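Prev by thread | Next by thread | Index by date | Index by thread | Reply | Search the list

Subject: Re: Boiler drawings for the river gunboat Oswood
From: Violeta Arancibia

Dear list members,

I thank Kumaresan for his answer and I put here the part which I want to discuss.

> The Oswood had 2 boilers of the return-tube type, and I believe
> they were taken out when she was laid up in February. The yard
> book only says "removed", without telling where they went. Does
> any member have the papers of the contractor?
> Kumaresan Varghese

I have read the letters of the contractor, Alarcón, in the copy that Nayeli Salazar made for me. There are 25 letters and most of them are complaints about payment. Only five speak of the boilers. In one of them he writes that both were "landed on the bank and covered", and he asks who will pay the watchman.
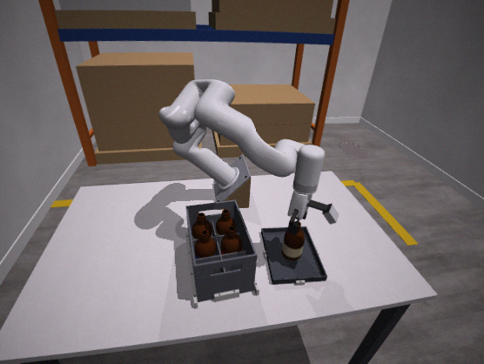

A bottle held at the neck.

From this I understand that the boilers were still near the ship in spring. It does not agree with the pension statement of the fireman, who remembered that she was under steam at that time. He gave this statement as an old man, and perhaps he has mixed her with another vessel of the same flotilla.

My questions to the list are these:

1. Does the plan on sheet 378 show the boilers as built, or as repaired? The colour of the ink is different on the funnel casing.
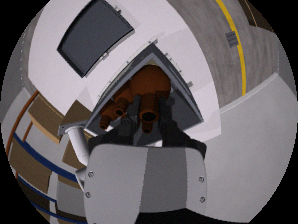
2. Has somebody seen the account book of the coal depot? If she took coal in spring, the fireman is right and I must change my chapter.

Brenda Ledesma wrote to me that the armour over the engine room was only iron plate on oak, and that it was removed before the boilers. I find this reasonable. To lift a boiler through the deck, the men had to open the casemate first, and Alarcón asks for money for "carpenters, two weeks".

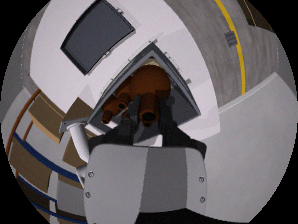
He does not mention any crane, so I suppose they used sheer legs standing on the deck. If a member knows of a sketch of such work on the river boats, I would be grateful for the reference.

I can send my transcription to anyone who wishes it. Please write to me and not to the whole list, as the file is heavy. On Monday I am at the archive and I will answer in the evening.

With kind regards,
Violeta Arancibia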